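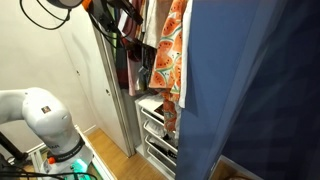 Hondness Closet List, version 2

I started this list the week I moved into the apartment on Pennington and realized I owned four gray cardigans and couldn't find any of them. The list is a plain spreadsheet with one row for every piece of clothing I keep, plus a few columns on where it lives and how it gets put away. Everything in it is filed as either "rod" or "drawer," after the hanging clothes and the narrow stack of drawers in the closet, and if you only read one column, read that one. It's the reason I can find a pair of tights before coffee!

What's in the folder

closet.csv – the main list, 393 rows
moves.csv – a log of every time something changed places
words.txt – what I mean by "top," "layer," "good shirt" and so on
old/ – version 1, kept for sentimental reasons, please don't use it

moves.csv is the bigger file, with 900 lines in it, and it's also the messier one. Most of those lines are me changing my mind about sweaters.

The columns

item: whatever I call the thing at home. "Wedding blazer" is a blazer I wore to a wedding. There is no wedding column.
kind: top, bottom, dress, layer, small. Small covers socks, underwear, scarves, gloves and the belt I never wear.
place: rod or drawer.
spot: left, middle or right for the rod, and a number for a drawer, starting from the top.
season: warm, cold or any. I live in Plaltmont, so my "warm" may be your "any."
fold: flat, roll or none. Rod items are always none.
last_worn: a month and a year. It's blank for anything I couldn't remember, and I left it blank on purpose instead of guessing.
notes: free text, sometimes rude.

How I put it together

I took everything out, piled it on the bed, and typed as I hung things back up. It took a whole weekend and I'd do it differently now (one kind at a time, so the bed stays usable as a bed). Miloslav Michalík read labels out loud while I typed, which went much faster than doing it alone, though he has opinions about corduroy and some of them ended up in the notes column. I've left those in.

The second pass was all Thắng Hầu, who went through my file and fixed the spelling, merged the doubles and asked what on earth "nice bad jacket" meant. It means the jacket is nice but the zipper is bad. It's now under "jacket, zipper."

Version 2 was finished on 17/10/2020. Changes from the first version:

- place and spot are separate columns now. They used to be one column and sorting it was awful.
- Shoes are gone. They live by the front door and I got tired of them.
- Coats moved from "top" to "layer."
- "Roll" got added to fold, mostly for T-shirts.

Things that are a bit off

The spot column is the first to go stale. Things on a rod drift, especially after laundry, and I only update left/middle/right when I'm doing a proper tidy. Drawer numbers hold up much better.

Season is my own feeling and nothing else. I run cold, and there's a wool vest marked "any" that Miloslav thinks is a typo. It isn't.

I never settled on one way to do sets. Pajamas are one row, but the two halves of my gray suit are two rows, since I do wear the pants on their own. If you're adding things up, watch out for that.

Anything at the dry cleaner stays in the list with its usual place. The place I use, Stident, has held on to a skirt of mine since July and I'm still listing it as "rod, right" – call it optimism.

Using it yourself

Take it, cut out my rows, keep the headings and fill in your own. You'll want to change the drawer numbers to match whatever you've got. If you have shelves, add "shelf" to the place column, and then add it to words.txt too or the sort order comes out strange (ask me how I know).

Please don't use my rows to work out what a normal person owns. I sew a little, I get hand-me-downs from two sides of the family, and I have never in my life thrown out a scarf.

Fixes are welcome, questions too. Put the item name in the subject line so I can find the row. I go through messages whenever I rotate the cold-weather things to the middle of the rod, and the next round should also sort out the suit problem, if I can decide what to do about the vest that goes with it.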